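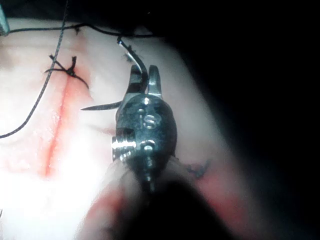 Robot Suturing Club: Gallery of the Student Project

Search this site Search Go

Welcome to the gallery of our student project. We are a club of students at the technical faculty, and since last autumn we teach a robot arm to make simple surgical stitches on a practice pad. Our supervisor is Rozália Bartoš, who gave us the corner of her laboratory and also a key, so we can work in the evening. I write the texts on this page and English is my third language, so please forgive me some mistakes.

First, a few words about the picture at the top. The gripper has the curved needle between its jaws, with the point just over the pad on the right side of the wound. The black thread goes to the upper end of the needle. At the top of the cut you can find one stitch which is already tied and which holds the two edges together.

The pad

The pad is pale and soft, and it shines a little under the lamp. The red line makes the task more similar to a real wound, and it is also more difficult for our program, which must find the edges of the cut between the reddish blotches. Our first version, called Uvau, looked only for the colour red and wanted to sew everywhere. The second version is called Natix and it follows the shape of the line. We are much more satisfied with it.

The needle

A curved needle must travel on its own curve. If you pull it straight, it tears the pad. This was the hardest thing to explain to the robot, and I think also to the new members. We practise the movement first by hand, with normal needle holders, before anybody is allowed to write a line of code.

The jaws are narrow and they hold a thin needle, so the angle is very important. When the needle turns a little between them, the program must notice it and correct the path. For this part we used 4000 labelled pictures, and 915 of them were labelled by the first-year students during one very long winter. We thank them again.

The thread

The black thread shows well on the pale pad, and this helps us when we look at the pictures later. The short ends at a knot stand up like a small brush. It is not so nice, but a short end is easier for the program to recognise than a long one. A long thread likes to lie across the place where you want to work next. We had many discussions about this, and the Hoxha group (they are responsible for the knots) still wishes to cut the ends even shorter.

What comes next

In June we take part in the Ziria student competition. Each team has 70 minutes for the whole task, including the preparation of the pad. The judges look at the distance between the stitches, at the edges of the wound and at the knots. We would like to be faster at changing the needle, and we still need a better lamp.

New members are welcome also from other faculties. You do not need to know programming, but you should have patience and quiet hands. Please come to room 2170 after five in the afternoon and knock loudly.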